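June 9, 2026

Seat foam and mesh wear log, second half. Picking up from the December pages because the other notebook is full.

Volindale sample B came off the compression rig this morning at 1,558 cycles. Stopped it early. The platen had started to walk sideways and was loading the front edge more than the middle, so the last stretch of readings is no good. I've struck them out in the log but left them legible. Set loss up to that point looks much the same as sample A. Foam edge has a crease on the left side that wasn't in the December notes.

Re-shimmed the platen and ran it empty for 10 minutes. No walk. Will start sample C tomorrow with the same weight.

Mesh next. We have three fabrics: the Fustier open weave, the Binau tight weave, and the leftover roll with no label that we've been calling grey stock. All cut on the bias last time, which was a mistake – the stretch figures don't compare with the supplier sheets, which are cut along the warp. Recut everything along the warp and marked the top edge of each strip in chalk.

Pull test, first pass, strips clamped at both ends and hung with the 68 N load:

- Fustier: sagged early, then held. Came back nearly flat overnight.
- Binau: very little sag. One clamp slipped, so repeat.
- Grey stock: kept creeping. Took it down before the end.

For whole chairs we want the back panel under tension in its own frame, as strips only tell us so much.

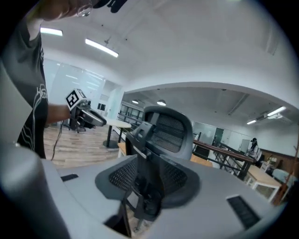
Black mesh office chair, tall back, headrest with mesh panel.

The frame matters more than I'd allowed for. A panel held all the way round shares the load out, and a strip can't do that. Gunawardena method says to press at the centre and at the two lower corners and record the deflection at each. I'd add a fourth point up near the top rail. Dial gauge needs a longer foot for this, the short one sinks into the open weave and reads high.

Made a foot out of a nylon offcut, 137 g with the screw in. Bit heavy. Zero the gauge with it on.
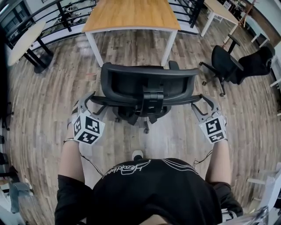

Colour rub test is still waiting on white cotton squares. The last packet was a blend and picked up almost nothing, even off the Binau, which marks everything it touches. Don't use what's left of it for testing, fine for wiping down the bench.

To do:

- repeat Binau strip with the new clamp faces
- sample C on the rig, check the platen at lunch
- order cotton squares, plain weave, undyed
- relabel the shelf – Fustier and Binau offcuts are mixed in one tub
- copy the December set-loss table into this book

Humidity in the room was high all afternoon. Should really be writing that down beside every reading. Starting a column for it on the next page.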